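The Shed With the Good Lights

Everyone wants to work in a big white room now. Is the room worth what people pay for it?
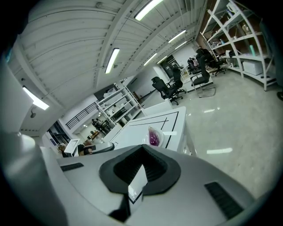
Perrine Carré told me she stopped believing in open workshops the winter she spent wearing two sweaters in one. She had signed up for the light and the company, she said, and what she got was a draft at the ankles and a stranger's radio.

I had called her hoping for the opposite. For the past couple of years I have been hearing that the converted industrial hall is the answer to a whole pile of problems: small makers priced out of proper premises, designers going strange in their spare bedrooms, towns with warehouses they can't fill. You take a shed with a ribbed ceiling, paint what can be painted white, hang fluorescent tubes, put in tables and shelves, and rent the result by the desk. The brochures call this a "shared production environment." My father would have called it a shed.

So in August I went looking at a few of them with a tape measure and a bad attitude.

The first thing to say is that the look is doing a lot of work. White corrugated panels, white beams, white tables, white metal shelving: photographed well, it promises that whatever you do there will be clean and a little bit scientific. Gwenaël Lefèvre fits out these halls through a small outfit called Prallance, and he was cheerful about the color when I asked.

"White is cheap and it forgives the lamps," he said. "You paint an old ceiling gray and the tenants want twice the fixtures."

I believe him. I also notice that it is his invoice.

Tubes are a sore subject. A fluorescent tube gives an even, flat light that is fine for cutting, sorting, taping and packing, and pretty awful for judging a color or a surface finish. Put it above a glossy tabletop and you get glare on top of that. Lefèvre says people adapt. Carré says she took every fabric sample out to the parking lot before she would sign off on it, and that by the end of the winter she was holding meetings out there. She hasn't missed the place.

Then there is the table. I have become a bore about tables. The glossy white top is everywhere in these halls, and the reason given is always that it wipes down. So it does. It also shows every scratch, and it's slippery, and anything light you set down on it tends to travel. What I did like, and I say so grudgingly, is the habit of marking it up with thin black tape. A rectangle to show where the work goes, a diagonal if you need to line something up, and suddenly a blank slab has an opinion. It costs next to nothing. When the job changes, you peel it off and start over.

Yannick Lemaire, who runs a repair bench in a hall leased by Jaris, swears by his tape. He has an outline for the thing being fixed and a rule that the parts bag stays outside it. I asked how often the rule is kept.

"By me, always," he said. "By the others, before lunch."

Lemaire pays 700 a month for his table, a share of the shelves and the use of a glass-walled room he has been inside exactly once. He thinks the price is fair. I did some arithmetic on the train home and I don't, but then I'm not the one with a repair bench and a small apartment.

Shelving is where the sales pitch gets thinnest. Open metal units with several levels look generous on the day you arrive. They're good for small things you want to see and reach. They are no good at all for small things you'd like to find again on Monday morning, if I can put it that way, because an open shelf in a shared room is an invitation to tidy. Other people's tidying is the great unspoken cost of these places. Lemaire lost a set of clamps for 11 days. They had been put, very neatly, with somebody's tea.

Boxes with lids would solve it. I saw very few lids. A lid spoils the look.

The chairs, meanwhile, are office chairs, and they wander. Any hall with a hard floor and chairs that move will have one parked at an angle beside something it has no business with, and whoever needs it will be sitting on a crate at the other end. Pascal Pruvost, a former tenant of the Le Goff building, told me he eventually wrote his name on the back of his. It vanished within the week and returned with a second name under his.

Pruvost is the nearest thing I found to a satisfied customer. He rented for 30 months, built up a packing business and left only when he needed a loading door. He liked the height of the ceiling. He liked having an upper level with a railing, where he could stand with a coffee and look down at his own mess, which he says taught him more about layout than the course he paid for. He has kept the tape and the white table at his new place. He changed the lamps on the first day.

I put the lamps to Anatole Fleury, who manages bookings for a newer hall marketed under the name Clurkamex. He said tenants are welcome to bring their own task lights. I asked whether there were enough outlets for that. He said it was under review.

The waiting list for his hall, he added, has 100 names on it. I asked to see it and he laughed, and then he offered me a desk.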